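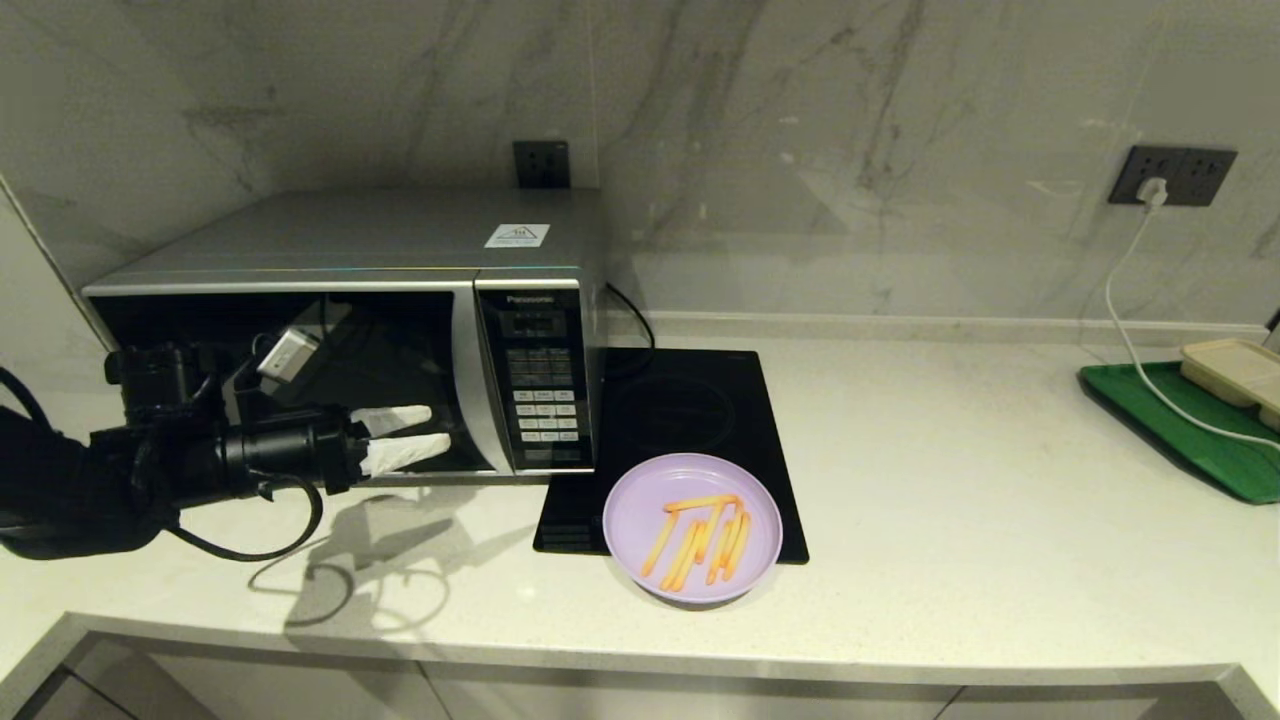

I bought the Tanguy popcorn bowl in September after burning my fourth bag of the month, and I've been meaning to write it up ever since. It's a squishy silicone thing with a lid that folds down flat, so it lives in the drawer with the baking sheets (my old air popper took up half a cabinet!). I paid $20 for mine at Lukel, and they threw in a little measuring scoop.

So, does it pop? Yes, mostly. You put in one level scoop of kernels, no oil, push the lid down and run it on high. Mine takes 152 seconds, which I know because my husband timed it on his phone and wrote it on the lid in marker. Go by your ears, though. Once there are 2 seconds between pops, stop it right there, even if you can see kernels sitting in the bottom. I got greedy the first Friday and the whole house smelled like a campfire until Sunday.

The popcorn comes out drier than the bagged kind and salt just slides off it. A spoonful of melted butter fixes that, or a quick spray of olive oil if you're being good. My sister-in-law Margaux does hers with brown sugar, but it welds itself to the folds, and then you're in there with a toothbrush.

Two gripes. The handles get hot, whatever the box says, so have a mitt ready. And it smelled like a new shower curtain for the first three washes. Baking soda and hot water overnight helped a lot.

I'd still buy it again, probably in the red.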